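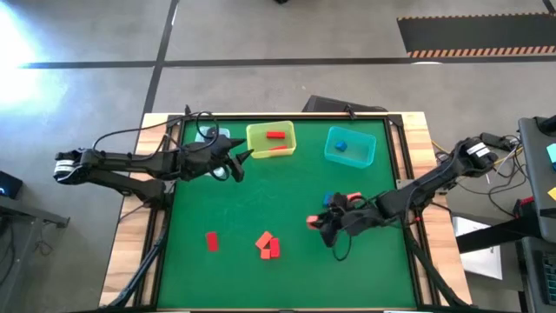
Unit 4: Sorting small parts into open bins
Course notes, Dorasthorpe, revised Jun 26, 2021
Feng-yi Tam

4.1 Scope

These notes cover manual and bench sorting of small rectangular blocks by colour, using open-topped translucent bins on a flat work surface. Sorting by size and by weight is dealt with in Unit 5. Students who missed the April session should read the section on surfaces first.

4.2 Terms

Item: a single block.
Class: the property on which the sort is made. In this unit, always colour.
Bin: an open container assigned to one class.
Field: the part of the surface where unsorted items lie.
Residue: items left in the field when the sort is declared finished.
Misplacement: an item in a bin assigned to another class.

Residue and misplacement are recorded separately. A sort with no misplacements may still be incomplete, and the two figures are not to be added together.

4.3 The surface

A plain matt surface in one colour is preferred. Green is acceptable for red, orange and blue items. It is a poor choice for green items and should be changed before any such set is used. A raised edge keeps items from rolling or being pushed off, but it also makes a corner from which a flat block is hard to lift. Keep the field clear of the edge by at least 20 mm.

4.4 Bins

Translucent bins allow the contents to be checked from the side. The drawback is that the bin wall tints what is behind it. An orange block read through a yellow wall can pass for red, and a blue block may be lost against a cyan one. Contents are therefore read from above, through the open top, and the side view is used only to see whether a bin is occupied.

The colour of the bin need not match the class. In the Relus exercise red items go to yellow and blue items go to cyan. The assignment must be written down before the first item is moved. Changing it part way through voids the run.

Place the bins along the far side of the surface with the field in front of them. Bins of different sizes may be mixed, provided the smaller one takes the smaller class.

4.5 Order of work

Two orders are in common use.

By class. All items of one class are moved, then all of the next. Fewer misplacements, longer travel.

By position. The nearest item is moved first, whatever its class. Shorter travel, but the assignment has to be recalled for every item.

In the Valer set of 900 moves, sorting by position was quicker in almost all runs. Kristaps Lūse's repeat used 333 moves and a narrower field, and found no useful difference. The likely cause is the field width. See Petrauskas, handout 2, for the layout drawings.

4.6 Stacked and touching items

Items lying against each other are separated before lifting. Slide the outer one clear, then grip it across the short side. Items inside a bin are left as they fall unless they stand above the rim.

4.7 Exercise

Carry out 100 moves in each order with the same assignment. Record time, residue and misplacements on separate lines. Bring the sheet to the next session.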